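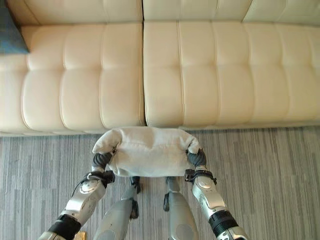 4.2 Effects on task allocation

Before the humanoid was introduced at the Dorkirport site, lounge attendants reset all seating between guest groups. Resetting covers picking up soft items, placing pillows and checking the upholstery. Under the Carnon schedule the first two steps pass to the robot, while inspection stays with staff. We logged 2,261 resets, of which 1,228 were assigned to the robot.

Soft items remain the hardest class. A pillow keeps most of its shape when held from both sides; loose fabric does not, and the grasp must allow for sag between the hands (Figure 3).

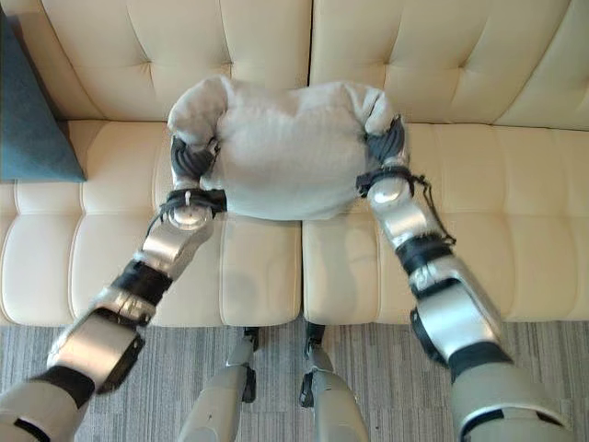
Figure 3. Two-handed hold on a gray fabric item in front of the sofa.

Attendants were interviewed in January by Mebrat Yimer, using the Cikent workload form. All 9 reported less bending. Two also reported more waiting, as inspection could not begin until the robot had stepped back from the seat. This waiting was not counted as work in the original shift plan – a point raised again when the plan was revised.

The standard for a finished seat also changed. Attendants had placed pillows by habit, and layouts differed between shifts. The Lewis layout rules set one upright position against the backrest for each pillow, and staff are now asked to follow the same rules when they reset a seat by hand.

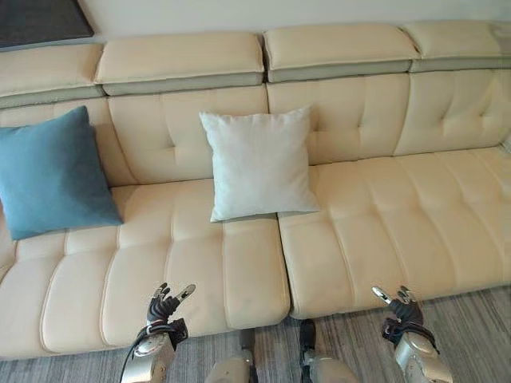
Figure 4. Sofa with a teal-blue and a white pillow against the backrest.

Disagreements over layout were recorded separately and are treated in Section 4.3.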